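Rolholm 18 Reusable Water Bottle: Review

Last updated: June
Reading time: 5 minutes
Print this page | E-mail this page

The Rolholm 18 is a clear plastic water bottle with a ribbed base, a printed label and a screw cap. It is sold as a light everyday bottle for desks, lunch bags and car trips. I used one for 18 days as my only bottle, at a desk and on the walk to and from work, and compared it with two others I already own, the Gornach Slim and an older Teshome with a flip lid.

The wall is thin. With the cap off, the upper half gives under light finger pressure and returns to shape when released. The lower part is stiffer because of the moulded ridges. Full and capped, the bottle does not buckle in the hand. At half full it flexes slightly if gripped hard above the waterline, and if the cap is off at the time, water will come up the neck. Grip it lower down and the problem goes away.

Mass on my kitchen scale, empty with cap, was 100 grams. The Gornach Slim came in at 235 grams on the same scale. The difference is noticeable in a shoulder bag and less so in a backpack. If weight is the main thing you are shopping on, the Rolholm is the obvious pick of the three.

Being able to see the contents is the main practical argument for clear plastic. The level can be checked from across a desk, and any residue on the inside wall shows up early. The ridges do distort the view. Looking through the water, the rings in the moulding repeat as bands and print on the other side breaks into patches that can't be read. There are no volume marks on the body. Anyone who measures intake will need to add their own, and I would put them on the upper section, where the wall is plainer and a line can be read without guessing. 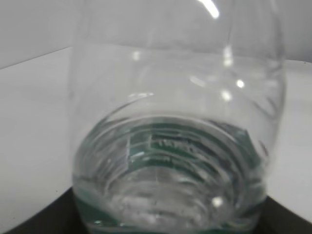
Can the bottle be stored on its side in a bag or fridge door?

It held its seal on its side in my tests, provided the cap was turned until it stopped. I left it lying on paper towel overnight, full, and the towel was dry at 7 a.m. With the cap backed off a quarter turn it leaked within a minute. There is no click or stop mark to tell you the cap is fully home, so check it by feel. The base is rounded and the bottle will roll on a flat shelf, so wedge it against something.

Standing stability is average. On a level desk it stays put. On the folding tray I use for lunch outdoors it tipped twice when nearly empty, both times from a light knock to the upper half. The Teshome, which has a wider and flatter foot, did not tip in the same spot. Filling the Rolholm to a third or more lowers the centre of mass enough to fix this.

Cleaning takes longer than it should. A standard bottle brush reaches the bottom but skips over the grooves between the ridges. I got better results with warm water, a spoonful of bicarb and a long shake, followed by a rinse and air drying upside down. The maker says hand wash only. I did not test it in a dishwasher and would not expect thin plastic of this kind to keep its shape in one. Drying is slow, as drops sit in the grooves. Leave it overnight on a rack with the cap off.

Taste was neutral after the first two washes. Out of the packet there was a faint plastic smell, stronger at the cap than in the body. Water left in the bottle for a full day at room temperature had no taste that I could pick. I did not use it for juice or cordial. There is no insulation, and cold water warmed to room temperature well before lunch on most days.

Wear after the test period was minor. Fine scuffs on the base, one scratch near the neck from keys, and a slightly lifted label corner from washing. The cap thread showed no damage. My colleague Gemechu Gidey has had the same model for much longer and his has lost its label entirely and gone cloudy near the base, although the cap still seals.

I bought mine at Foddale, where it was on the same shelf as the Gornach at less than half the price. Spare caps are sold separately there. I did not see spares for the Gornach.

Good points: low mass, contents visible, cap seals when fully tightened, cheap to replace.

Bad points: no volume marks, grooves are hard to clean, tips when nearly empty, label lifts with washing.

Recommended for desk use and short trips with plain water. For hot days, or for any drink with sugar in it, buy something insulated with a smooth interior and a wider mouth.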